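Akcombe Mattress Protector, Quilted Cotton Top

Item no. 463
In stock. Ships in 2 business days.

The Akcombe is a fitted protector with a quilted cotton top and a thin waterproof backing. It goes on under your bottom sheet and stretches over mattresses up to 12 inches deep. The elastic runs all the way around the hem, so the corners stay put when you change the bed.

We have sold the Akcombe since the Nullotero line was dropped. The fabric is heavier than the old one and the backing makes less noise when you turn over. If you have a Nullotero in the same size, the Akcombe will fit the same bed.
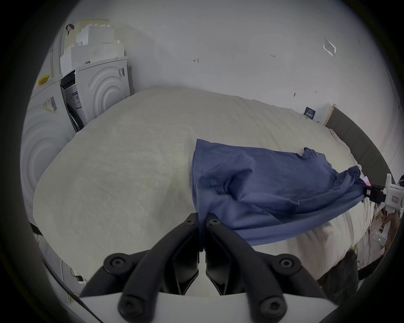
Navy-blue T-shirt stretched out over the mattress.

Sizes
Twin, Full, Queen, King. For mattresses deeper than 12 inches, order the Pruller, which has a longer skirt and the same top.

Care
Machine wash warm with like colors. Do not use bleach or fabric softener. Tumble dry low and take it out while the hem is still slightly damp. Do not iron the backing. Wash once before first use. The cotton shrinks a little and the skirt is cut to allow for it.

Blankets and toppers
Long-pile blankets shed for the first few washes, and the lint sticks to quilting. 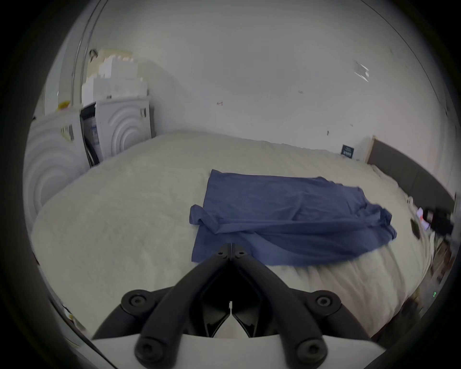 Wash them separately from the protector and clean the dryer screen after each load. A foam topper can go over or under the Akcombe, but measure the full height first if you want one cover over both. The Guerreiro topper adds 2 inches.

Returns
Unwashed protectors can be returned in the original bag. We can't take back anything that has been on a bed.

Bulk orders
Motels and rental owners should write to Conall Cullinane for case pricing. Orders received by noon on Wednesday go out the same week. Cases are not mixed by size.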